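Plesska 105 table board, white

Flevero – Boards and covers for home and workshop tables

Article no. 907
Color: white
Length: 105 cm
Fits on: flat tables, desks, kitchen islands, workbenches
Status: in stock

Plesska is a loose white board that you lay over a table you already have. It gives you a smooth, light working surface for the afternoon, and in the evening you stand it behind the door and have your dining table again. It needs no screws and no glue.

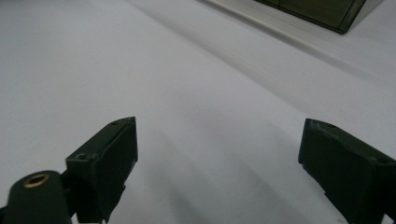 Page last changed: 06/10/2021

We started to make Plesska for people who do their hobby or their small repairs at the same table where the family eats. A good wooden table suffers very much from this. Glue gets into the grain, a cutter slips, a pot of paint leaves a ring, and after a few years the table must be sanded. A board on top takes these marks in place of the table, and a board is much cheaper to change.

The white color is chosen with care. It is a soft white without strong shine, so a lamp from above does not blind you. Small dark parts, threads, beads and screws are easy to find on it. If you sew with white thread or work with white paper, we recommend the gray version, which we expect to have again in January.

Surface

The top side is closed and smooth. Pencil goes away with a normal eraser. Most marker pens go away with a damp cloth when you wipe on the same day, but red and violet inks can leave a light shadow. Wood glue and craft glue can be lifted with a plastic scraper after they are hard. Please do not use a metal blade for this.

The board is not a cutting mat. You can cut paper on it with light pressure, but with a strong cut you will see the line afterwards, and dirt will collect there. For cutting, put a mat on the board.

Heat is the weak point. Cups of tea are no problem. A soldering iron, a hot glue gun or a pan directly from the stove should always have a stand or a mat under it. The surface accepts up to 90 °C for a short time. Above this it can turn yellow, and this can't be repaired.

Underside

On the underside there is a thin layer of felt. It protects the table and lets you turn the board a little without scratching. On a very polished table the felt can slide more than you like. For this case we sell the Prilar grip strips, which you press on the felt along both long sides. They come off again without rest of glue. Two strips are enough for one board.

Before you lay down the board, wipe the table and look if there are crumbs or sand on it. A single grain of sand under the felt can scratch more than a whole week of work on top.

Edges and corners

The edges are closed all around, and the corners are slightly rounded. The edge is not made to stand in water. When you wash the board, wipe it flat and dry the edge with a towel. We had boards come back to us with a swollen edge, and almost all of them were washed in the shower. Please don't do this, even when it is practical.

Which size is right for you?

Measure the free part of your table, not the full table. The board should lie on the table with its complete area. Some customers let it stand over the edge on one side to have more room for the knees. A few centimeters are fine, but do not lean on this part, and do not fix a vise or clamp there.

If your table is shorter than 105 cm, look at the smaller Yimyam board. It has the same surface and the same felt, but it has a handle hole on one short side, so it is nicer to carry for children and for people who have the board always on the move between rooms. 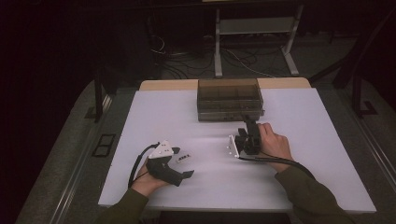
White board laid over a light wooden table.

Care

For every day: a damp cloth and a drop of dish soap.
For grease: window cleaner, wipe again with clear water.
For dried paint: warm water on a cloth, leave it there for a while, then wipe.
Not suitable: acetone, scouring powder, steel wool, steam cleaner.

Store the board standing on the long side, against a flat wall. When it leans with a big angle for many weeks, it can take a light curve. This is not a defect. Lay it on the floor with the curve up and it goes back by itself, usually in some days.

Delivery

The board comes in a flat carton with protected corners. The Prilar strips are not included. Please open the carton on the flat side and not with a long knife – the board lies directly under the paper. If a corner is damaged on arrival, write to us with the article number and keep the carton until you have our answer.

Returns and warranty

The warranty is 2 years and covers the surface and the glued edge. It does not cover cuts, burns and water damage. You can send back an unused board within 90 days. A board with small traces from trying it once is also accepted, but we then take off the cost of cleaning.

Questions we get often

Can I use both sides?
No, the felt can't be removed without damage.

Can I saw it to another size?
You can, with a fine blade, but the new edge is open and takes water. You should seal it with varnish. The warranty for the edge ends with the first cut.

Is it suitable for food?
For rolling dough we would take something else. The board is tested as furniture and not as kitchen equipment.

Does it stay white?
In normal daylight, yes. Directly behind a south window it becomes a little warmer in tone over the years.

Goes well with
Prilar grip strips
Yimyam small board, white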